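Elastication (garment making)

Elastication is the gathering of a cloth edge or panel by means of a stretchable element, so that the finished opening can widen under load and return to a smaller size at rest. It is used at waists, cuffs, necklines and leg openings, and in household goods such as fitted sheets and chair covers. The term covers both the operation and the finished result. It is distinct from the use of stretch fabric, in which the yarn itself extends and no separate element is attached.

Principle

An elastic strip is cut shorter than the cloth edge it is to control. It is stretched to the length of the cloth during sewing, or drawn through a channel and fastened at its ends. When released, the strip contracts and the surplus cloth forms folds at right angles to the direction of stretch. The relation between flat cloth length and relaxed length is called the gather ratio. A ratio of 2 is common in light cottons. Heavier cloths are worked at lower ratios, as the folds take up more room and the strip may be unable to close them.

The depth and spacing of the folds depend on the stiffness of the cloth, the width of the strip and the number of stitch rows. Twill weaves such as denim tend to form rounded, widely spaced folds unless several rows are sewn, in which case the gathers become narrower and more regular. Washing before sale softens the folds and usually shortens the strip slightly. 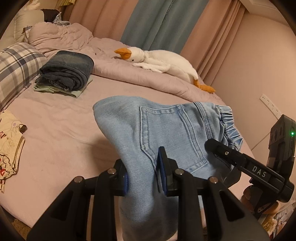
Methods

Casing. The edge of the cloth is turned over and stitched to form a tube, and the elastic is threaded through a gap left in the seam. The strip can be replaced without unpicking the main stitching. Its chief fault is rolling, in which a wide strip twists inside the tube. A vertical line of stitching at each side seam reduces this.

Direct attachment. The elastic is stretched and sewn to the wrong side of the cloth, commonly with a zigzag or overlock stitch. The edge may then be folded once and sewn again. The method is quick and suits narrow strips, but each needle hole weakens the elastic.

Multi-row attachment. A wide strip is fed under tension through a machine with 3 or 5 needles, producing parallel rows of chain stitch. The Hiteck waistband attachment, fitted to many small workshop machines, meters the strip by means of a pair of rollers. The Kirkton pattern of feeder uses a spring gate in place of rollers and is slower to thread.

Shirring. Fine elastic thread is wound by hand on the bobbin and sewn in rows with ordinary thread above. Shirring is confined to thin cloths. It is seldom used on denim.

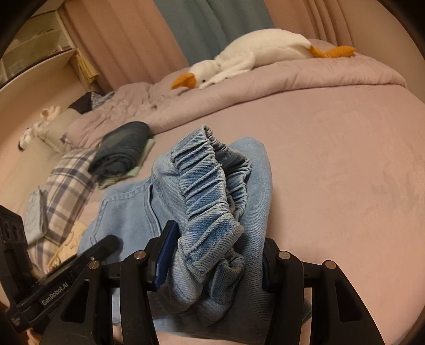 Partial elastication

In many trousers only the back of the waist is gathered, the front being left flat. The strip is anchored at the side seams, where the additional thickness holds the stitching. Children's trousers are often elasticated around the full waist and may have gathered cuffs as well, which keep a long leg from falling over the foot.

Testing and faults

Workshop testing normally measures recovery. In the Makavon method a finished band is stretched to its full cloth length, held, released and measured again after a rest. The Munteanu method repeats the stretch more than 6 times and records only the final length. Results from the two are not interchangeable.

Common faults include uneven gathers, caused by irregular feed; skipped stitches, caused by a blunt or unsuitable needle; and loss of stretch, caused by high drying temperatures or by stitches set too close together.

See also: Drawstring; Ribbing; Smocking; Waistband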